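Print this page | E-mail this page

Search this site Enter keywords Go

Fludley Hall kitchen and fruit store – autumn safety check, with comments

Checked by: Nizar Moussa
Month: November
Areas covered: back door and yard, dry store, cold room, prep kitchen, serving hatch, paperwork
Marks used: OK, OK WITH NOTE, FIX, FIX FIRST

I love doing this one. The hall kitchen has come on so much since spring, and going round it with a clipboard at half past seven in the morning, before the breakfast club gets in, is my favourite hour of the season. Comments are longer than the form allows, as usual. If you only want the jobs, look for FIX and FIX FIRST.

1. BACK DOOR AND YARD

1.1 Door opens fully and closes on its own – OK
The new closer is brilliant. Shuts softly, latches every time. I tried it with a crate in my arms and it waited for me.

1.2 Fly screen sound, no gaps – OK WITH NOTE
One corner at the bottom is lifting from its strip. I pressed it back and it held while I was there. Please look at it again when you put the bins out.

1.3 Outside light working – OK
Comes on at dusk and lights the step well.

1.4 Step edge marked – FIX
The white line has worn away in the middle, right where everybody treads. Half a tin of step paint is on the top shelf of the boiler cupboard. Do it last thing at night and put a chair across.

1.5 Bins lidded and away from the door – OK
Lids down, wheels locked, ground swept. Lovely job by whoever did that.

1.6 Drain cover in place and clear – OK WITH NOTE
Clear today. Leaves will be all over it in a fortnight so I've put it on the weekly sheet until the trees are bare.

2. DRY STORE

2.1 Everything off the floor – OK
First time I've ever ticked this without a comment. All right, one comment: well done!

2.2 Shelves fixed to wall – FIX FIRST
The tall shelf unit on the left moves when you pull at the top. The lower bracket is tight but the upper one has a screw missing. Heavy tins have come down to the bottom two shelves for now and there's a paper note on it. Please don't load the top until the screw is in.

2.3 Oldest stock at the front – OK
Rice, oats and tinned tomatoes all in date order. The Kureo labels are such a good buy, they peel off clean and you can read the date from the doorway.

2.4 Open packets sealed or tubbed – OK WITH NOTE
Two bags of flour folded over with a clip. A clip is fine for a day. After that it wants to go in a tub with a lid, with the best before date copied on.

2.5 Nuts and sesame kept apart – OK
Separate shelf, separate scoops, lids on. The scoops have coloured tape on the handles now and it works a treat.

2.6 Signs of pests – OK
None. Looked behind the unit and under the bottom shelf with a torch.

2.7 Room dry, no damp patches – OK
The old patch by the window has been painted over and I couldn't feel any damp through it. I'll check again after a proper wet week.

3. COLD ROOM AND FRIDGES

3.1 Temperature log filled in – OK WITH NOTE
Filled in morning and evening apart from one evening, left blank. A blank is far better than a guess, so thank you for not making one up. Just write "missed" and your initials.

3.2 Door seals clean and whole – OK
Wiped, soft, no splits. I did the slip of paper test all the way round the big fridge and it gripped everywhere.

3.3 Raw meat below everything else – OK
Bottom shelf, in a deep tray.

3.4 Inside release handle works – OK
I shut myself in, pushed, and walked out. Everyone who uses the cold room should try this once, it takes two seconds and you'll never worry again.

3.5 Floor dry – FIX
Small puddle under the fan unit. It may only be the drip tray sitting crooked. I've straightened it and put a cloth down. If there's water on the cloth tomorrow, ring Shboul, who serviced the unit last time. Their number is on the side panel.

4. PREP KITCHEN

4.1 Hand basin free, with soap, towels and hot water – OK
All present. Hot water came through quickly.

4.2 Boards in good order – FIX
The green board has deep knife marks down one side and should go. There is a spare still in its wrapper under the counter. The brown and yellow boards are fine.

4.3 Knives sharp, stored in the rack – OK WITH NOTE
I know people worry when I say I want the knives sharper. A sharp knife goes where you point it, a dull one skids off a squash and finds your thumb. The two small paring knives need doing. Bring them over to Rumthorpe with the scissors next time someone is going.

4.4 Fruit washed before peeling – OK
Yes, even the thick-skinned kinds. Whatever is on the outside rides in on the knife. I was so pleased to see melons and citrus going under the tap along with the apples.

4.5 Cut and peeled fruit covered, chilled, labelled – OK WITH NOTE
Covered and chilled, yes. Two tubs had no time on the label. "Morning" isn't a time, I'm afraid. Peeled citrus keeps its texture far better with a lid on, too, so there's a reward in it for you as well as a tick.

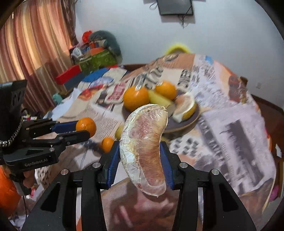 4.6 Pith, peel and pips cleared as you go – OK
Caddy within reach of the board, emptied at the end of the session. Citrus peel on a tiled floor is as slippery as soap and I'd like us to keep up our record of nobody finding that out.

4.7 Medicine notice for grapefruit and pomelo – FIX
Some of our regulars take tablets that don't get on with grapefruit, and pomelo can do the same. We have a card for this and it's a good clear card, but it was in the drawer. It needs to stand by the fruit bowl at the hatch every time either of them is served. It says to ask your pharmacist if you aren't sure. We don't give advice ourselves.

4.8 Cuts and plasters – OK
Blue plasters topped up, finger stalls in the same tin. Tin is on the wall where it should be.

4.9 Fire blanket and extinguisher – OK
Both in place, pin in, tag in date. The blanket tapes hang free. Nothing stacked in front of them, which made my morning.

4.10 Flexes and plugs – OK WITH NOTE
The kettle flex was looped over the toaster. Moved it. The mixer plug has its test sticker, the hand blender's has rubbed off, so check the book for its number before it's used again.

5. SERVING HATCH

5.1 Shutter runs freely and locks up – OK
Runs like silk after the wax. Do keep fingers away from the lower rail all the same.

5.2 Allergen sheet on show and up to date – OK WITH NOTE
On show, clear print. The soup line still says celery and the new recipe has none, so have the cook look it over and sign the change.

5.3 Small children's portions – OK
Grapes cut lengthways into quarters, apple in thin slices, pips out, tough skin off citrus pieces. I watched the breakfast club helpers do a whole bowl of grapes and every last one was done properly. Wonderful to see.

5.4 Hot drinks kept back from the edge – FIX
The urn has crept forward again. There's a line of tape on the counter and the feet should be behind it. With the queue as busy as it is now I'd like this checked at the start of each session.

6. PAPERWORK

6.1 Meals book added up – OK
1,224 meals served in the season, against 1,214 in the one before. Ten more! And that was with the oven out of use for a week.

6.2 Accident book – OK
One entry, a scald to the wrist, run under cold water straight away and written up the same day with all the boxes filled.

6.3 Training sheet – OK WITH NOTE
Two names still to do the food hygiene refresher. It can be done at home with a cup of tea. I'll send the link again.

6.4 Budget for repairs – OK
£200 set aside. The shelf screw and step paint cost us nothing, the new board we already have, so most of it should be left for the cold room if it turns out to need a visit.

JOBS, IN ORDER

Shelf unit screw, dry store (2.2) – before anything goes back on top
Urn behind the tape (5.4) – every session
Grapefruit and pomelo card out (4.7) – every time served
Cloth under the fan unit (3.5) – look tomorrow morning
Green board swapped (4.2)
Step line repainted (1.4)
Hand blender number found in the book (4.10)

Please initial each one on the paper copy by the back door when it's done, and leave the pen on its string. I'll be back to look at the shelf and the cold room floor, and I'll bring the torch for the far end of the dry store, where the bulb is a bit feeble.

Thank you all, it's a cracking kitchen.

Nizar Moussa

Print this page | E-mail this page

Contact us | Copyright Fludley Hall | Back to top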